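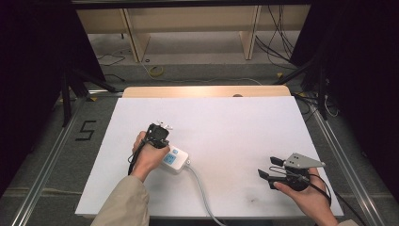

Program Diary, September 2022

The Sturska Classroom Grants program closed its spring round this morning. The office received 685 applications from primary and secondary teachers, of which almost 59 per cent sought help with stationery, readers and art materials. Applications lodged without a principal's endorsement have been returned, and may be resubmitted before the assessment panel sits in October.

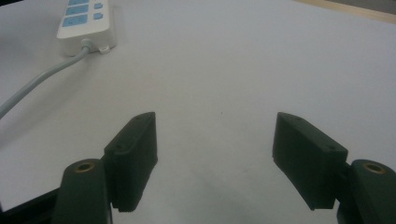

Power strip with light blue sockets, on a white surface.

Kiri Ellery met the Wurka cluster schools in the afternoon. Principals asked that reimbursement be paid within the term of purchase. The request has been referred to the finance office, together with a note on the treatment of freight charges for remote schools.
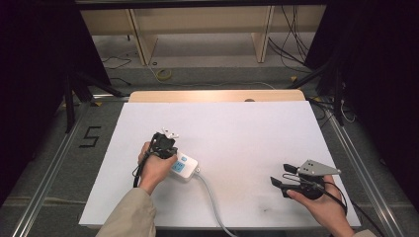

Assessment panel

Retno Hutapea has accepted the position of chair. A second reader for the Cuervo district is still to be appointed.
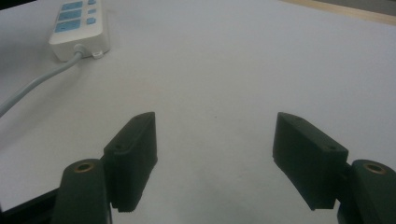

2 min read

Panel members are reminded to declare any connection with an applicant school in writing. The Clornico bursary will be assessed separately, and its guidelines remain unchanged.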